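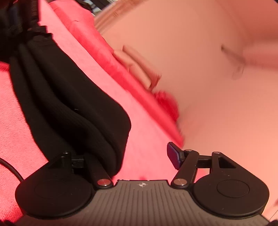

Objet : Re: Visite de l'atelier de manipulation — modalités d'accueil
De : Thulani Hendricks
À : liste de diffusion Dandham-automatisation
Date : 2022-01-08

Mesdames, Messieurs,

Le secrétariat de la liste a bien reçu le message de Mme Penner, reproduit ci-après, et y apporte les réponses suivantes au nom de l'atelier Arasero.

> Rhonda Penner a écrit :
> Notre établissement souhaite inscrire un groupe à la prochaine visite.
> Pourriez-vous préciser si la démonstration portera encore, comme en
> octobre, sur les pièces rigides, ou si les textiles y seront présentés ?
> Les participants pourront-ils tenir eux-mêmes la pince ? Enfin, le
> recueil des prises enregistrées sera-t-il consultable sur place ?

La démonstration sera consacrée aux textiles. Les opérateurs travailleront à la pince tenue à la main, sur des articles souples de formes et d'épaisseurs diverses. La saisie d'un tricot ou d'une étoffe côtelée, dont les plis se placent entre un bras et le corps de la pince, sera commentée pas à pas. Les pièces rigides feront l'objet d'une présentation distincte, dans la salle Melnyk, à l'issue de la première partie.

Les visiteurs pourront manier la pince par groupes de deux, sous la conduite d'un opérateur. Il leur sera demandé de retirer bagues et bracelets et de ne pas tirer sur le câble. Les essais effectués par le public ne seront pas conservés.

S'agissant du recueil, 1 162 prises ont été enregistrées à ce jour, dont 286 sur des textiles. Elles seront consultables sur un poste équipé du logiciel Rirkine, en lecture seule. L'objectif de 1 000 prises, fixé à l'ouverture du programme, portait sur l'ensemble des articles — la part des textiles n'y était pas précisée. Le responsable du recueil répondra aux questions relatives à l'annotation.

Les établissements sont priés d'adresser au secrétariat la liste nominative de leurs participants, ainsi que toute demande particulière d'accessibilité. L'entrée se fait par la cour — le hall principal étant réservé aux livraisons. Le plan d'accès sera joint à la confirmation d'inscription.

Veuillez agréer, Mesdames, Messieurs, l'expression de ma considération distinguée.

Thulani Hendricks
Secrétariat des visites, atelier Arasero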